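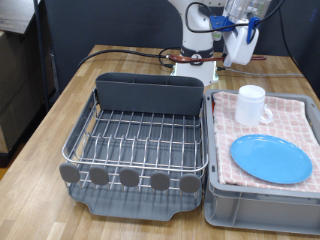

The Huseck Dish Challenge is a student robotics competition held each May by Huseck Technical College. It began as a classroom exercise within the college's automation course and later became a contest open to visiting teams. Entrants program a robotic arm to move washed kitchenware between a wire drying rack and a plastic crate covered with a checkered towel. The items used include a mug, a round plate and a wooden spoon. All teams work with the same equipment, which the college supplies, and may alter only the control software.

Format

A team consists of up to 4 students, one of whom is named as operator. Each team is allowed 2 attempts, and the better score is kept. Points are awarded for every item set down in its required place, up to a maximum of 500. Deductions apply when an item is dropped or when the operator has to intervene. The starting positions of the items are withheld until the morning of the contest.

Preparation takes place over the spring term. Students record practice runs by guiding the arm by hand, then use the recordings to train their programs.
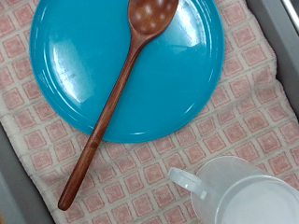 The recordings are reviewed by the team before use, and unsuitable runs are discarded. Under the rules, a team's collection must be submitted with its program so that the judges can inspect both. The largest collection submitted to date contained 1,928 runs and was the work of the Wike team.

Divisions

The Enach Division is intended for first-year students and uses rigid items only. The Grurier Division, for more advanced students, adds the folding of a towel at the end of the task. The two divisions are scored separately, and a team may enter only one of them in a given year.

See also

Educational robotics
Robot competition
Robot learning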